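Review: Marnent two-arm sorting cell, after one season in a returns shop

Reviewed by Ute Brinkmann

Umwood repairs and resells small fittings and hardware. Returned goods come in mixed, get sorted by hand, and go into drawers for the bench technicians. In November we put a Marnent two-arm cell on the sorting step, next to the manual stations. The review covers the cell as delivered, with the standard two-finger grippers and the Prosser scheduling software. Purchase price is left out because ours was bundled with a service contract.

What it replaces

The manual job is dull and hard on the wrists. One person stands at a table, picks a part, identifies it, and either drops it in a drawer or sets it aside for inspection. A full shift at our site averaged 586 parts per person before the cell arrived. Four people rotated through the job, two hours at a time.

The cell does the picking and placing. It does not do the inspection, and the vendor does not claim that it does. Anything chipped, greasy or unlabeled still goes to a person.

Setup

Installation took five days, one more than quoted. The arms were mounted and powered by noon on the first day. The remaining time went into teaching positions, and most of that into drawers. A drawer has to be approached square to its face, and the taught position holds only as long as the cabinet stays put. Ours was nudged twice in the first week by people reaching across the table. We now mark the cabinet position with tape and check it at the start of each shift.

Cable routing is the weak point of the kit. Marnent supplies ties but no channel for the bench side, and the manual gives it half a page. Plan for a tray and order it with the cell.

Gripping and handling

The two-finger grippers are the best part of the package. They close evenly, the force setting is easy to reach in the menu, and fingers can be swapped with one tool. Small caps and blocks are picked reliably. Curved parts and metal T-fittings are less predictable, as the grip depends on how the part happens to lie. Our technicians lay those out by hand, grouped close together at one side, which costs time that was missing from the vendor's estimate.

Each arm can be given its own task, so one can work at the drawers as the other handles a loose part. Shared space in the middle of the table is managed by Prosser, which makes one arm wait if the paths would cross. The waiting is conservative. On mixed batches we see more than 30 holds per hour, most of them short.
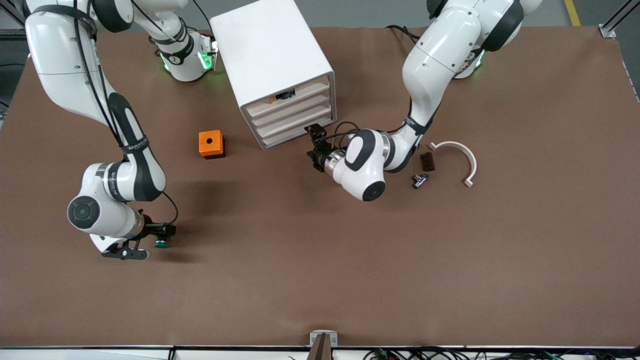
Effect on the work

Output per shift is slightly up. The larger change is in who does what. The four sorting rotations became one cell operator and one inspector, and the other two positions moved to repair, where we had a backlog. No one was let go, and management put that in writing before the order was signed. I would advise any shop to ask for the same.

The operator job is less physical and more interrupted. Friederike Strobel, our first trained operator, kept a log of stops through the first month and found that five causes accounted for nearly all of them. The log did more for uptime than the vendor's remote support. She also asked for a pay grade review, on the grounds that teaching positions and clearing faults is technical work. It was granted after some delay. The training budget we had set aside was too small, and the second operator had to be trained largely on the job.

Inspection has become harder. Hand sorters used to get easy parts between the difficult ones. Now the inspector sees only the difficult ones, and by mid-afternoon the error rate rises. We have gone back to two-hour rotations for that position.

Compared with the Donness cell

We trialed a single-arm Donness unit before buying. It was quieter, took up less floor and was simpler to teach. It was also slower with drawers, having no second arm to hold or place a part. A shop that sorts into open bins would probably be better served by the Donness. For closed drawers, the Marnent is the stronger choice.

Verdict

Recommended for mixed small parts in moderate volume, with reservations about cabling and the conservative path planning. Budget separately for operator training, and settle job grades before the cell is switched on.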